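Tavlow Push Kit, reviewed after one winter of use
By Sławomir Szulc, 19th January

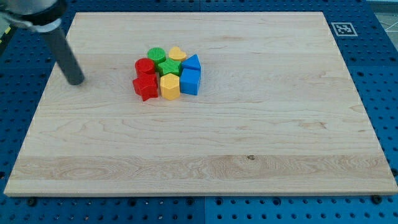
I bought the Tavlow kit for our small teaching lab because I was tired of grasping. Every course on robot arms begins with a two-finger gripper, and the students spend the first weeks on opening and closing it. Pushing is a different kind of problem. You have one rigid finger and a flat surface, and the object goes where friction wants it to go. I wanted a kit that lets people meet this problem on the first afternoon.

The kit comes in one carton. You get the finger with its mount, a bag of plastic blocks in simple shapes and four colors, printed markers, and a license for the control software, which is called Skurgate. The arm is not included and the table is also not included. We already had both, and I made the work surface from a maple board which I ordered from Nowakowski, a wood shop near us. Tavlow sells its own surface, but it is a thin laminate sheet and the reviews I read were not kind to it.

Mounting the finger took me 12 minutes, with the manual open. The screws are good and the adapter fits without play. The finger is long, so the arm can stay high while it works, and the rounded tip does not scratch the wood. After a full term I see no marks on my board. One warning: the manual gives the length from the wrong end of the adapter. If you type this number into the software, the tip will press on the table. I found it at low speed, happily.

The blocks are the part I like most. A cube is easy to push straight. A star turns in a way that is hard to guess, and the heart is worse. When all of them stand close together, touching, the task becomes really interesting, for every push moves the neighbors too. My colleague Leszek Ziółkowski gives the students the same exercise each time: bring the red star out of the group and leave the other blocks in place as much as you can. Simple scripts do badly on it. Learned policies do better, but they need many trials, and here the software matters.

Skurgate records each trial with the camera image, the tip position and the command. Recording is reliable. We made over 1,000 trials and lost none. Export is slow, and the file names are only numbers, so you must keep your own notes. The marker detection works well if the marker lies flat. If a corner lifts even a little, the position jumps, and the program does not warn you. I would pay extra for a warning.

I also tried the Sudura finger, which costs less. It bends under side load, and on a cluster of blocks you can see the tip arrive later than the arm – not by much, but enough to spoil a careful push. For pushing one single block it is fine.

The price of the Tavlow kit was 331 euros with the license for one computer. A second license is 100 euros, and this I find too much for a school. Support answered my question about the adapter in two days and promised a corrected manual in April.

I would buy it again for teaching. For research I would take only the finger and the blocks, and write the recording part myself. Please ask Tavlow if they will sell these separately – they did it for us after one email, but it is not on the website.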